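How I record demos for the PC teardown task

A few people asked me to write up how I collect demonstrations for our teardown policy, so I'm putting it all in one place. I do this on Mondays mostly, and by now I have 1,174 episodes on disk (426 of them I'd throw out if I were starting over, more on that below). If you're setting up your own rig, maybe you can skip my bad month.

The task is simple to say out loud: reach into an open desktop tower, take hold of a part, bring it out, park it on the fixture plate. You drive the arm by hand and the recorder saves the camera views along with every joint position.

Step 1. Get the fixtures sorted first

I printed my first plate in one evening and it was terrible, all the slots the same width! Parts went in crooked and the policy picked up crooked from me. Asnakech Degefa redrew it and gave me different shapes, narrow slots next to taller frames next to boxy brackets. Print in a dull gray if you can. My shiny one threw glare straight into the wrist camera.

Fix the plate down before you record anything, then leave it alone. If you do have to shift it, start a new dataset folder. I call mine Illwood and Ulside, after two streets I used to live on, and the names tell me right away which plate layout I'm looking at. 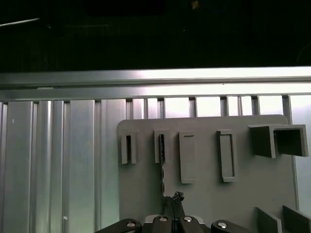 Wrist camera view of the fixtures, fingers pointing up at the board.

Step 2. Check the wrist view

Before every session I pull up the wrist stream and look for two things. Are the fingertips in view, and can I make out the slot edges? If the edges are washed out, turn the exposure down and lock it. Auto exposure cost me a whole afternoon in November, because the brightness kept jumping every time the arm swung over the aluminum.

Step 3. Drive slowly, and don't stop

New folks tend to freeze while they figure out the next move. The policy learns the freeze too, and then you've got an arm that hovers over a computer forever. I do a dry pass with the recorder off, talk myself through the route, then hit record and go. Slow is fine! Dithering isn't.

Come in over the open side of the case and keep the wrist clear of the metal edges. Cables are the real headache.
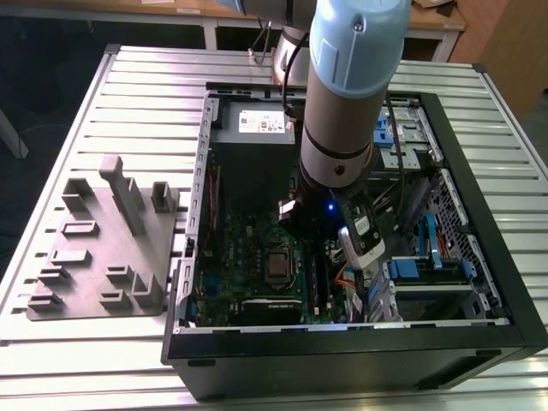
I like to start with parts that have some space around them and leave the cramped ones until my hands are warmed up. When a cable gets in the way, nudge it and keep recording. Those nudges are worth having, and I wish I'd kept more of mine early on.

Step 4. Mix things up

Change the starting pose every time, even if only a little. Turn the case a few degrees between batches. I record 100 episodes per part and then switch, and I never do more than 2 batches without a break (my grip gets sloppy and it shows in the plots).

Step 5. Label right away

Most of my 426 bad ones are bad because I put off labeling until Friday and couldn't remember which grasps had slipped. Our labeling script is called Macapagal and it wants three fields: part, slot, outcome. Fill them in before you reset. A slipped grasp that you recover from is a keeper, so tag it "recovered" and move along. A dropped part goes in its own folder.

Back up to Firton when you're done for the day. That's our storage box, and it fills up fast, so check the free space first.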